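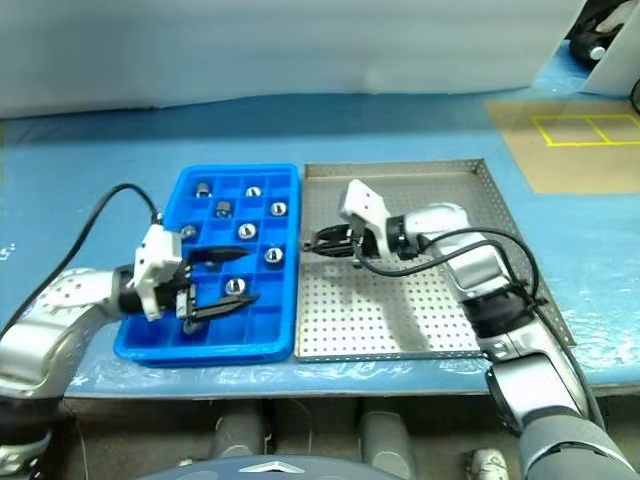 What is tape echo?

Tape echo is an audio effect in which a sound is recorded onto moving magnetic tape and played back a short time later by a second head, so that the copy is heard after the original.

Principle

A tape echo unit has an erase head, a record head and one or more playback heads, placed in that order along the tape path. The delay time equals the distance between the record and playback heads divided by the speed of the tape. It can be changed by moving a head, by switching to a different head, or by altering the motor speed. Changing the speed while a signal is on the tape also bends its pitch.

Part of the playback signal may be sent back to the record head. This produces repeats that fade at a rate set by the feedback control. When the gain around the loop is greater than one, the repeats grow until the tape saturates – a condition known as self-oscillation. Each pass through the tape removes some high frequencies and adds noise, and later repeats sound duller than earlier ones.

Wow and flutter

Small changes in tape speed cause slow (wow) or fast (flutter) shifts in pitch. Common sources are a worn pinch roller, an uneven capstan and a poor splice in the loop. Many players regard a moderate amount as part of the effect.

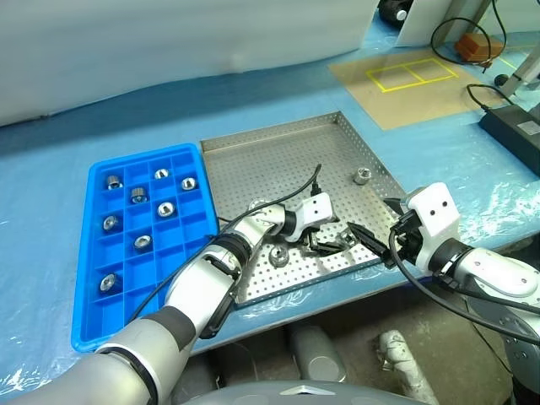
Loop and cartridge designs

Early users ran an ordinary tape recorder with separate record and playback heads. Dedicated units replaced the reels with an endless loop, either stretched around rollers or packed freely into a flat chamber. Longer loops wear more slowly, as each section of tape passes the heads less often.

The Partanen echo, designed by Martti Koskela and Heikki Saarinen, used a short loop on rollers and had 2 playback heads. Its successor, the Rolik, had a free-running loop and a sliding head. Brillidholm built 1,505 of the first model and 3,225 of the second. Serial numbers were stamped inside the lid on the Partanen and on the rear panel on the Rolik.

Digital emulation

Software versions usually model tape saturation, loss of treble and speed variation as separate stages. Prudwood, a plug-in written by Harriet Ferreira, also models the splice as a brief drop in level once per turn of the loop.

See also

Delay line
Flanging
Spring reverb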